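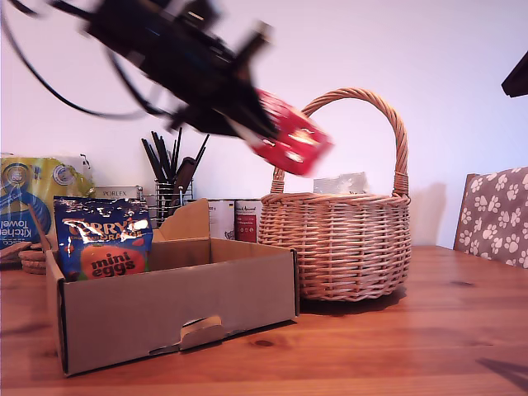

Slide 1: Baskets, boxes and Easter candy

Hi everybody, thanks for coming. I'm Hajnalka Simon, and I pack gift baskets every April for the Kellusmont spring raffle. Last year we sold 100 tickets, so yes, I have opinions about baskets!

Talk about the handle first. A tall arched one like this wicker basket has looks lovely, but it gets in your way while you're filling, so work from the side. Small flat packets go in early and they vanish below the rim. Put something under them — tissue, a folded towel, whatever you've got.

(Ask who has a basket at home with nothing in it. Wait for hands.)

Then the box. I like a plain brown cardboard one next to the basket for anything that hasn't found its spot yet.

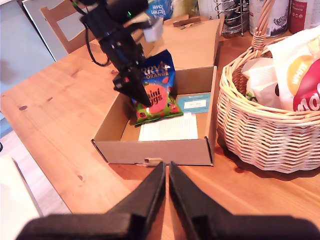 Slide 2: Bags that won't stand up

Candy bags flop. Terry's mini eggs, the Chocolate Orange ones, come in a shiny bag with a crinkly bottom, and I lean it back against the wall of the box so the name faces out. Same trick in a basket, only the wall is curved and you'll want something heavier in front.

Tamás asked me last time if the box can be the gift. Sure it can! Leave the lid up at the back and let people see in.

(Pass the tissue around, 12 sheets per table. Onyekachi has the ribbon. Questions after the break.)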